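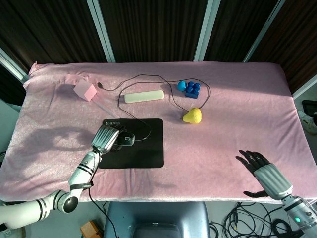

Figure 2. Tabletop set-up with a computer mouse and mouse pad.

4.2 Keeping in touch between reunions

Most earlier work on veterans' associations deals with the large national bodies. Small unit associations, made up of men who served in the same company or battery, have been studied much less, and what has been written tends to concentrate on the annual dinner. This section looks at the months between gatherings, using the membership files and newsletters of the Tarkthorpe association and interviews with its members.

The Tarkthorpe association had 286 names on its roll when we began. Of these, 65 had attended at least one reunion in the previous five years. The rest were known to the association only through the newsletter, through letters and emails to the secretary, or through another member who passed on news. We refer to this second group as distant members, though several of them objected to the term when they read a draft of this section.

Distant members gave different accounts of why they stayed on the roll. Travel and health came up often, as did the cost of a hotel for two nights. A smaller group had never wished to attend. One former signaller told us that he read every newsletter from front to back and had no wish to sit in a room with the people in it. Others had left the service on poor terms and had asked to be added only after a friend's funeral.

The newsletter appeared twice a year until the association began sending it by email, after which it came out almost monthly. Its content changed less than we had expected. Notices of deaths, requests for the whereabouts of former comrades and captions to old photographs made up most of each issue in both periods. The captions matter more than their length suggests. Members wrote in to correct a rank or a surname, and a correction in one issue often drew a longer letter in the next. Traian Dinu found the same pattern in the papers of the Rendov association, where a dispute over who stood at the end of a back row ran through four issues.

Ostap Hordiienko has argued that such corrections are a form of attendance. We would put it more cautiously. In our interviews, members who had written in with corrections did speak of the association as theirs, and could name its current officers. Members who only read the newsletter usually could not. But the number of letter writers was small — 16 in the period covered by the files — and most of them had also been to a reunion at some point. The files do not allow us to say which came first.

The move to email also had costs. The secretary kept a separate list of members who had no address or whose messages were returned, and printed copies were posted to them each February. By the time of our interviews, some of these members believed that the newsletter had become a yearly one. Widows who had stayed on the roll were more likely than other members to be on the printed list, and two of them had missed the notice of a memorial service as a result. We return to the position of widows in section 4.3.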